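Print this page
E-mail this page

Section 7: When the simulated arm stops short or lets go

Read this section before you run the disc task again. It was rewritten on Apr 28, 2020, after the Kodden trials turned up a fault that the earlier edition of the Loveo guide treated as operator error. We no longer think it was operator error, and we have doubts about the fix as well.

What the fault looks like

The Loveo model closes a gripper, the log reports "grasp confirmed", and the disc stays where it was. In the worse version the disc moves a little, slips through the fingers and the log still reports success. The Kodden log holds 41 of these false confirmations. Every one of them was counted as a pass in the August summary, so treat any pass rate from before this edition with suspicion.

7.1 Checking the start position

1. Load the house room and reset the robot. Do not carry on from a saved run.

2. Raise both arms so the grippers stand upright, one on each side of the small cabinet. They should be at much the same height. The near gripper will look larger in the head view, and you should not try to correct for that.

3. Check that the disc is lying on top of the cabinet and that the thin rod is on the tabletop beyond it.
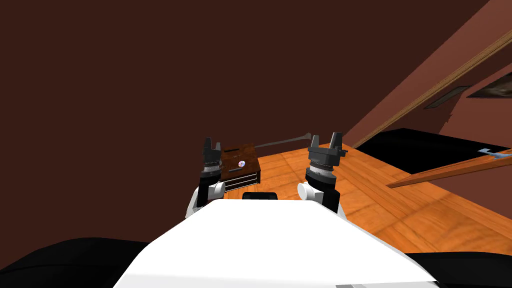
Kodden wrote back that the start position was never the trouble, and that their operators could reset the room perfectly and still get a false confirmation on the first try. They asked us to stop sending people back to step 1 as if it were a cure.

They have a point. Resetting gives you a known place to start and does nothing for the grasp itself. We have kept the steps in because without them you can't compare one run with another.

4. Open the contact log and clear it. If old lines remain after clearing, close the program and start over.

Note: The "Ready" light on the control panel means the program has loaded. It does not mean the arms are where you think they are. The supplier's leaflet says otherwise.

7.2 Finding the false confirmation

1. Set closing speed to 2. The factory setting is higher and hides the slip.

2. Close one gripper on the disc and leave the other alone. Using both at once muddles the log.

3. Wait until the finger reading settles. Write down the gap between the fingers before you look at the log message.

4. Compare the two. A fully closed gap with "grasp confirmed" beside it is the fault. Mark the run as failed, whatever the program says.

5. Lift, pause and read the gap again. If it has changed, the disc has slipped.

6. Repeat until you have three runs in a row that agree with each other.

Caution: Do not move from the simulated room to a real arm on the strength of the log message alone. The Carrasco controller takes the same "grasp confirmed" signal as permission to swing at full speed. With a real load, a dropped part can travel a fair way, and the arm won't stop for it.

7.3 Turning the body after a failed grasp

The second half of the fault shows up when the robot turns away from the furniture. The program believes it is carrying something, adds the weight of the part to its sums and lets the body lean to make up for it. In the head view the floor then runs uphill and the doors and walls sit on a slant. Earlier editions called this a display quirk. We can't find anything to support that, and we'd ask you to record it as a fault until somebody shows otherwise.

1. Stop the run with the hold key. Don't use reset, as it wipes the lean value you need.

2. Look at the gripper in the head view. If the fingers stand apart with nothing between them, set the load to zero by hand.

3. Read the lean value and copy it into the run sheet, even if it looks silly.

4. Leave the arm where it has stopped, with open floor under it, and save the view. 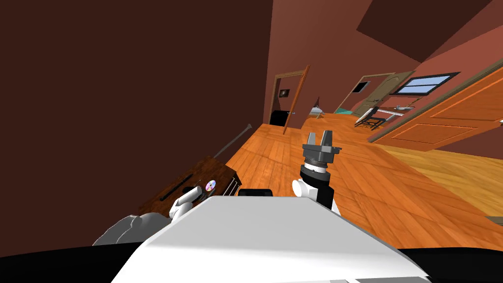 5. Release the hold key and bring the body level at closing speed 2 or lower.

6. If the lean comes back within the same run, give up on that run and report it.

7.4 The Divadmont patch

Divadmont supplies a patch that checks the finger gap before it sends the signal. It may well help. The release note claims the fault is "fully resolved" — we've read that phrase in two earlier release notes for the same fault. Install the patch if you like, but keep doing the hand check in 7.2 and keep the run sheets. Send copies with the contact log attached, and leave the log unedited.

Print this page
E-mail this page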